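Ginevra Mancuso starts her shift at Halaslow by setting a table. The bowls, trays and napkins are the same ones she used the day before, but they never go in the same spots.

"If I put everything back where it was, the model learns the spot," she says. "It has to learn the bowl."

Mancuso runs data gathering for Urna, a project that teaches a pair of robot arms to do small household jobs from recorded examples. A person guides the arms through a task, the motion and the camera views are saved together, and the set goes to the training group. Her set for March stands at 588 examples.

Each one is short. An operator gets 30 seconds, and anything longer is thrown out. She used to keep the slow ones. "We trained on them, and the arms got slow too," she says. "They would stop and wait, the way a person does when they're thinking."

Operators work in pairs and trade places every 2 hours. One drives, the other writes notes and changes the layout. Mistakes are kept if the operator recovers from them — a dropped item that gets picked up again is worth having, Mancuso says, and she wishes she had more.
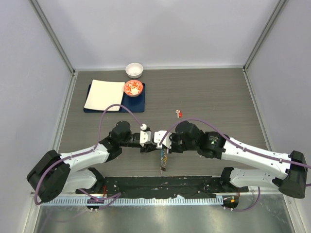

Handovers between the two arms take up most of her week now. The grippers have to come close without bumping, and one has to let go only after the other has a firm hold. Thin things are the hardest. With something like the narrow, stick-shaped piece hanging between the grippers, a small error in angle matters a lot. She also leaves items on the table that have no part in the task, such as the key with the red head. "A real kitchen table has keys on it," she says.

The next set, named Marino, will use softer objects, starting with cloth. Mancuso expects to throw out more of those than she keeps.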